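March, evening

Up at 5:40 because the radiator in the bedroom started knocking again. I lay there and listened to it for a while, then gave up and made coffee. It was still dark and the street had that flat gray look it gets when the snow is mostly gone but the salt hasn't been washed off yet. I have been meaning to write down how the month has gone with the walking, so I will do that tonight, and the rest of the day along with it.

The walking started in January as a way to get out of the apartment before work. I didn't set out to keep track of it. The phone does that on its own and I only looked at the number for the first time in February. This morning it was 3743 steps before breakfast, down to the canal, along the towpath as far as the second footbridge, and back up past the school. Yesterday was 3564 by the same route. I don't know where the difference comes from. I may have wandered around more on the bridge. There was a heron on the far bank and I walked up and down trying to see it from between the branches.

The towpath is in bad shape. The frost got into it in several places and the surface has lifted and broken up, and where the bank is low there is a long puddle that goes all the way across. You have to either walk through it or go up into the grass, and the grass is worse. I wore the old boots. The left one has a split along the side where the sole meets the upper and I knew it did, and I wore them anyway. By the time I was home the sock was soaked through. I put the boots on newspaper by the door and they are still there now.

Breakfast was toast and the end of the plum jam. The jam was from the shelf at the Kakakhel shop, which is closing at the end of the month. They have had the sign in the window for three weeks. I go in every few days and there is less each time. The spices went first, then the rice in the big sacks, and now it is mostly tins and tea. I bought two boxes of the tea I like and should have bought more. I don't know what will go in there afterward. It has been a grocery for as long as I have lived on this street, and before that I think it was a shoe repair, since there is still a painted boot on the side wall if you look up from the alley.

Work was slow. The heating was off on our floor until the middle of the morning and everybody kept their coats on. I did the quarterly figures for the Vuvau account, which I had been putting off because the columns never line up with ours and every line has to be moved by hand. It took until past one. There was a mistake in the second sheet that threw everything off and I went through it four times before I found it, a row that had been pasted in twice. After that it went quickly. I ate lunch at my desk, cold noodles from last night, and didn't talk to anyone for most of the afternoon.

I left at a quarter to five so there would be some light. That is one thing I have noticed this month, the light. In January I walked home in the dark every day. Now there is enough of it left that I can go the long way, over the railroad bridge and through the allotments, and still see where I am putting my feet. A few people were out on their plots. Mostly it was clearing up, old bean poles and blackened stalks being pulled and piled. One plot already has a row of something under plastic sheeting held down with bricks. The plot on the corner with the blue shed has been empty since the fall, and the brambles have come through the back fence and are over the path.

I have been on the waiting list for a plot for two years. The last letter said there were 11 people ahead of me. I wrote back in the winter to ask if the corner plot was going to be given out and haven't had an answer. If I got it I know what I would do first, which is cut the brambles back and find out if there is any decent soil under them. After that potatoes, because everyone says to start with potatoes. I would leave the shed the color it is.

At home I started on the seeds. I had ordered from Jonareck in February, the small catalog, and the packets came in a padded envelope with a note saying that the white eggplant was out of stock and they had sent the striped one in its place. I don't mind. I have no place to grow either of them except the windowsill and the back step. What I ordered was two kinds of tomato, a bush bean, chives, flat parsley, marigolds and the eggplant. The parsley is slow. Last year it took almost a month to come up and I had given up on it and used the pot for something else, and then it came up between the basil.

I filled the trays on the kitchen floor with newspaper down. The compost had been on the back step all winter and was cold right through, and it had gone into hard lumps that I had to break up with a fork. I sowed the tomatoes two to a cell, then the eggplant, and put the trays on the shelf over the radiator where they got the most warmth last year. I wrote the names on wooden sticks with a pencil. Last spring I used a pen and it had washed off by May and I didn't know one tomato from the other until they ripened.

The shelf is not really wide enough. Two trays fit and the third sticks out over the edge by a hand's width. I propped it with a stack of books, and that will do until I find something better. I measured the window in the back room to see if a board would fit across it on brackets. It would, but the wall there is the soft kind of plaster that comes away when you drill it, so the brackets would need long screws and I would have to find where the wood is. That is a job for a dry day when I have nothing else to do and can make a mess.

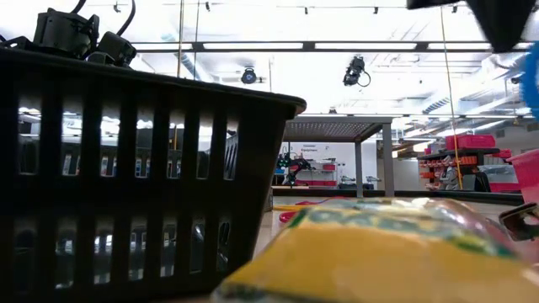

After the trays I cleaned up the floor and made supper. Lentils with onion and a bit of the smoked sausage, and the last of the cabbage, which needed its outer leaves taken off. I made enough for three days. I have been trying to cook like that since the new year, a big pot and then nothing to think about the next two evenings, and it has mostly worked. Where it goes wrong is the third day, when I don't want any more of it and buy bread and cheese on the way home.

I put money aside again tonight for the roof. My share of it comes to 2000 and it is due in the summer, before they start. The letter from Pluvlow, who are doing the work, says scaffolding on the street side first and then the back, and that the back step will have to be cleared completely for as long as it is up. That is a problem for the tomatoes. They would be going out right about then. I could keep them in the kitchen window longer but they get leggy, and last year the ones that stayed in never made much fruit. I may ask downstairs if I can stand a few pots along the side passage, where there is sun until the middle of the afternoon. It would mean carrying water down two flights of stairs but I could do that on the way to work.

I read for a while after that, the book about the drainage of the fens that I got at the library sale. It is slower than I expected. There is a long chapter on windmills and who paid for them, and another on a lawsuit over a sluice that went on for thirty years. I like it more than I thought I would. The author has a way of listing the things that were carried off in a flood, so many sheep and so many loads of hay, and then going straight on to the next year as if it had been expected. I have two weeks left on it before I want to start the other one.

The wind has got up since supper. The loose piece of gutter is tapping at the back - it does that when it blows from the west - and I can hear a can rolling around in the alley. If it is raining in the morning I will go the short way, up to the church and back, and leave the towpath until it has dried out some. The boots need to go to be fixed or be thrown out. I looked at the split again just now and I think it could be glued, but I thought that in the fall too, and it lasted nine days.

To do: glue or new boots. Ask about the side passage. More tea before the shop closes. Water the trays from below, not from the top. Write to the allotment people again. Call about the radiator.

Bed at half past ten.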